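The leeks are finally in, which is my excuse for having neglected this blog for most of the spring. I did mean to write sooner, but every evening I sat down with a cup of tea and woke up an hour later with a cold cup of tea.

A few of you asked how we got on with the soil probes, so I'll start there. We put them in the bottom field at Essien last October, on the Fako system, after a winter of me reading leaflets in the bath and my other half asking if we couldn't just dig a hole and look. The starter kit came to £1075, and I won't pretend I didn't wince. It went in over one very muddy afternoon, and by teatime I had a little graph on my phone telling me the ground was wet. I was wearing the evidence up to both knees, but still, I was thrilled!

What it's done for me since is mostly about watering. I used to go by the look of the top inch and a general feeling of guilt, and I've been drowning the heavy end of that field for years while the sandy strip by the gate went thirsty. Now I water the two ends separately, and the pump ran for 70 hours last summer's way of doing things would have called stingy – the plants don't seem to have minded a bit.

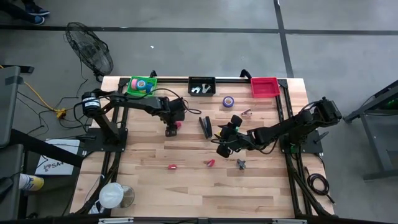
Two arms over the workbench, with a green basket of tape rolls at the back.

I'm less sure about the Prirkero app, which is supposed to pull the probe readings in alongside the weather and tell you what to do about them. It sent me 127 alerts in the first month. Most were to let me know it was night. I've switched off everything except frost warnings, and we get along much better now.

The other thing on my mind is seed. I've gone back to Vurnumis for the winter cabbages after a poor batch from elsewhere, and I've sown 663 modules in the small tunnel, with the trays up on old pallets to keep the slugs guessing. They're just showing their first proper leaves. I go in at six every morning to look at them, and then usually once more after breakfast in case I missed something.

Next job is the hose fittings on the top line, two of which drip straight into my boot.

14 comments
Share this post 9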